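Neues aus dem Chor: Der Herbst beginnt mit alten Noten

Liebe Sängerinnen und Sänger, liebe Freundinnen und Freunde des Chors Uvgate,

kaum sind die Koffer ausgepackt, da proben wir schon wieder, und wie schön war das erste Einsingen im September! Der Alt klang, als hätte er den ganzen Sommer heimlich geübt (hat er vielleicht auch), und beim Kanon zum Schluss wollte wirklich keiner nach Hause. Im Notenschrank haben wir außerdem ordentlich aufgeräumt: 169 Mappen sind jetzt neu beschriftet, und wer noch eine bei sich auf dem Klavier liegen hat, bringt sie bitte bis Monatsende mit.

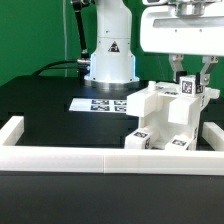 Bei den Proben selbst könnte es nach Meinung einer Altistin ruhig etwas langsamer zugehen, zumindest bei den beiden neuen Stücken, die man erst einmal in Ruhe hören müsse, bevor man sie vierstimmig singt. Das nehmen wir gern auf! In den nächsten Wochen beginnen wir deshalb mit 30 Minuten Stimmprobe, Frauen im Saal, Männer oben, und kommen danach zusammen.

Unser Herbstkonzert im Haus Yeon hat im vorigen Jahr 1.411 Euro für neue Noten eingebracht, dafür noch einmal ein herzliches Dankeschön an alle, die gekommen sind. Kuchen für die Pause wird wie immer gebraucht, gern auch etwas Herzhaftes. Die Liste hängt neben der Garderobe.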